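Review: the Heywood safety binder for two-arm benches, one year in
Oct 25, 2018

I paid $522 for this thing, so let me get the grumbling out of the way first. It's a ring binder. A thick one, with a set of wipe-clean checklists and a pad of sign-off sheets, and for that money I expected tabs that don't tear. Mine started going by November of last year.

But I use it every single day! We run two arms over one table, doing dish handling (cups, saucers, a mug, a rack), and before the binder our rules lived in Tadeusz Krawczyk's head. Tadeusz is great. He also goes on vacation.

The best chapter by far is the one on shared space. It makes you write down which arm owns which part of the table, and where the other one parks while the first has something in its fingers. We argued over that page for a whole afternoon, and I'd say the argument was worth half the price. 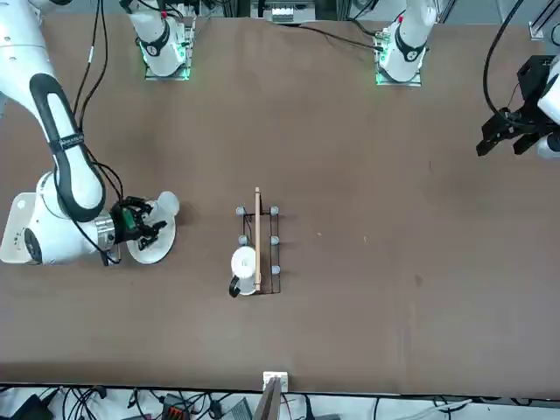

The cable chapter is the one I resisted. It wants you to trace every run from base to gripper with the arm at full stretch, then do it again at its tightest fold, and sign for both. It's dull work and I put it off for weeks - then I did it and found two spots I didn't like at all. The floor section is just as fussy, and I'm still behind on it.

What I don't love: the speed limits are written for metal parts, so there's almost nothing on breakable stuff. Clive Staniforth over at Gremasdale wrote his own page for china and let me copy it, and that page is now the most thumbed one in the book. There's also no index. Up to 3 minutes to find the restart steps, which is silly when you've got a stopped arm and people waiting.

I looked at the Illine version too. It's all online and searchable, but you pay per seat, and I like paper next to the table.

Four stars from me. If you have one arm and a fence, skip it and use the free checklist. If you have two arms that can reach each other, buy it, and get some tab stickers while you're at it.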